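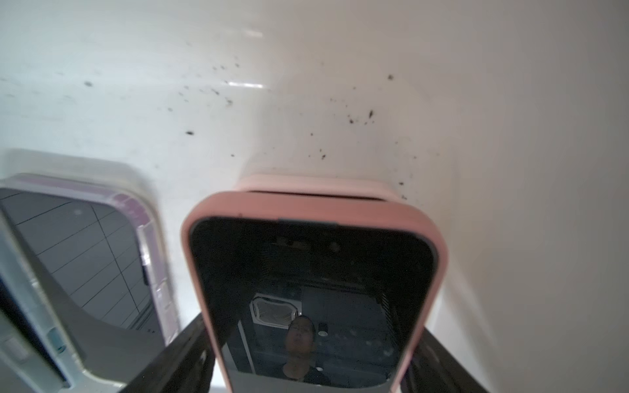
4.3 Public demonstration of the handset station

The handset station was shown to visitors during the Staren open day, held in April in the ground-floor laboratory of the Kratochvíl building. The visit served two purposes. It met the laboratory's commitment under the Etumier program to present work in progress to the public, and it allowed the authors to observe the station operating under conditions that could not be fully controlled. Ambient light changed as visitors moved about the room, people leaned close to the work area, and the program of tasks followed visitors' requests as well as the prepared schedule.

Visitors were received in five groups. Each session lasted 10 minutes and was led by Kvido Říha, with Jozefína Tichý at the operator's console. The opening talk was kept short. Říha explained that the task was to take smartphones one at a time from the tabletop and place them in a shallow plastic tub, and that the handsets remained switched off throughout. He then invited questions while the arms were working. In the earlier rehearsal at Pokness the questions had been held to the end, and the presenters had found that many visitors left without asking any.

The policy used on the day had been trained on 3,000 recorded episodes, of which 2,000 were collected on the same tabletop. The remainder came from an older bench with a matte surface. This difference is relevant to the demonstration. A switched-off screen behaves as a dark mirror, and the view from the wrist camera may therefore contain ceiling lights and the faces of people standing nearby. The effect had been noted during data collection but was much stronger with an audience present. Zdislava Ďurica, who reviewed the wrist recordings afterwards, marked the episodes in which a face was visible in the glass so that they could be withheld from any shared release.

The general arrangement is given in Figure 6. The two arms are fixed to the front rail, one on either side of the tabletop, and the tub stands towards the back where both can reach it. Most of the handsets are laid side by side in a row across the front. Other objects used in separate tasks, including two bowls and a rack holding a pink plastic wine glass, were left in place behind the tub. They were not handled as part of this task.

Figure 6. The handset station, with one smartphone in the tub and another lying beside the right gripper.
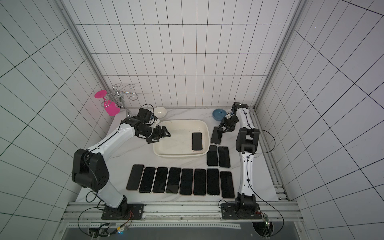 Page last changed: April, 4:15 pm

Visitors' requests fell into a few kinds. Several people asked that a handset be turned or moved while an arm was approaching it. Tichý allowed this only with the arms paused -- a rule adopted after the Pokness rehearsal -- and resumed the motion once hands were clear of the enclosure. Others wished to see a phone in a case. Coloured and clear cases were tried, and the softer rims appeared to the operators to be easier to hold than bare glass and metal. No measurements were taken on this point and it is reported here as an impression only.

Questions from the floor concerned breakage, speed and the handling of batteries. Cathal Brennan answered the last of these and stated that the station had not been assessed for damaged or swollen cells. The authors repeat that limit here. Romana Ševčík kept a written log of the questions, and it has been used in revising the operator instructions described in Section 5.

Success rates from the open day are not combined with those in Section 4.2. The starting positions were not randomised, the operators intervened when asked, and the lighting was not recorded. The episodes have been kept as a separate set for later work on reflections.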